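Section 4. Setting up the Vosbridge moth trap for a night's run

You should by now have unpacked everything, read the safety sheet, and thrown away the little bag of spare screws by mistake. (Replacement screws are listed in Section 9.) This section covers choosing a spot, putting the trap together, running it overnight, and getting the moths out in the morning while both of you are still calm.

The instructions apply to the standard Vosbridge and the Vosbridge with the Jernine rain cover. If you have the older Tulitz base, which has a square collar instead of a round one, skip step 3 and see the note at the end.

4.1 Choosing a spot

A good site is flat, out of the wind, and within sight of some plants. Moths fly in from surprisingly dull places, and a weedy strip behind a garage will often beat the flower bed you paid for. Put the trap on a pale sheet if you have one. Plenty of moths land near the light, think better of it, and spend the night on the ground beside the trap, where you will step on them at dawn.

CAUTION: The lamp is very bright and gives off ultraviolet light. Do not look straight at it. Do not aim it at a neighbor's bedroom, however you feel about the neighbor.

CAUTION: The power cord connection must stay inside the weatherproof box, and the box must be closed. "Mostly closed" is open.

4.2 Assembling the trap

1. Stand the base on the sheet and press down on opposite corners. If it rocks, move it.

2. Fill the base with egg cartons, stood on edge with the cups facing each other. Five cartons is plenty. Moths want somewhere dark to sit, and a crowded base only makes the morning slower.

3. Lower the round collar onto the base and turn it until it clicks. There are two clicks. The first one is a liar.

4. Drop the funnel into the collar, wide end up. Check the drain hole for last season's leaves.

5. Slide the three clear vanes into the lamp holder so that they meet in the middle. They fit in any order, but they do not fit upside down, a fact that will not stop you from trying.

6. Screw in the lamp by hand. Use only the 80-watt lamp supplied or the Amini replacement, and let an old lamp cool before you touch it.

7. If rain is possible, fit the Jernine cover over the vanes. Leave the gap all the way around; that gap is how the moths get in.

8. Plug the cord into the weatherproof box, close the box, and plug the box into an outlet with ground-fault protection.

NOTE: The lamp takes a few minutes to reach full brightness. It starts out a sulky pink. Please don't call us about the pink.

4.3 Running the trap

Switch on at dusk and leave it alone. Warm, cloudy, still nights are best, and a full moon is the usual excuse for an empty box. In May you may see very little before 10 p.m. On a muggy night in high summer you may get over 1000 moths, along with every beetle in the county and one hornet who is sure the whole thing was arranged for her benefit.

Don't run the trap at the same spot two nights in a row. Moths that spend a day in an egg carton have missed a day of being moths, and the ones you released this morning will happily come straight back and do it again. Once a week is enough for a garden record. Saturday night is popular, mainly because of Sunday morning.
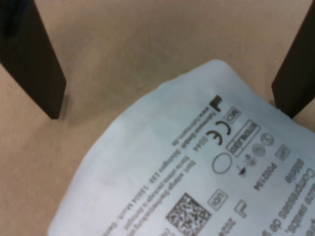
One longtime owner wrote in to say that we make too much of the weather. She has run her Vosbridge in drizzle, in fog, and once in light snow, and says the poor nights are the ones worth having on paper: if you only trap when it looks promising, your records will show that every night is wonderful. Her best winter moth came on an evening she described as "fit for nothing."

We agree with her, with the reservation that drizzle calls for the Jernine cover and heavy rain calls for bed. Write down the zeros as well. A line that reads "no moths, cold feet" is a perfectly respectable record.

4.4 Emptying the trap

1. Get up before the birds do. A robin or wren can learn what the trap is in a single morning and will be punctual ever after.

2. Switch off at the outlet and wait for the lamp to cool.

3. Check the outside first: the sheet, the collar, the cord, the nearest wall, your own sleeves.

4. Lay a cloth over the funnel, then lift off the lamp holder and vanes together.

5. Take out the cartons one at a time and turn each one over slowly. Note what is there before moving on to the next.

6. Coax anything you can't name into a clear specimen pot and put the pot somewhere cool and shaded. Small brown moths are hard. There are a great many of them, and the field guide will tell you that 43 look identical to the one in your pot.

7. Release everything into thick vegetation, well away from the trap and any bird feeder. Tip the cartons gently. Hawk moths may need to shiver for a minute to warm up before they leave.

CAUTION: Hornets and wasps may be resting in the cartons. They are slow at dawn and much less slow by breakfast.

NOTE: Hairy caterpillars sometimes climb in on foot. Move them with a leaf or a soft brush, as the hairs can irritate skin.

4.5 Note for owners of the Tulitz base

The round collar does not fit the square base. It can be made to look as if it fits. Use the square collar, fasten both side clips, and run a finger along the seam; if your finger goes in, so will most of your catch, on its way out. Adapter rings are listed in Section 9, just under the screws.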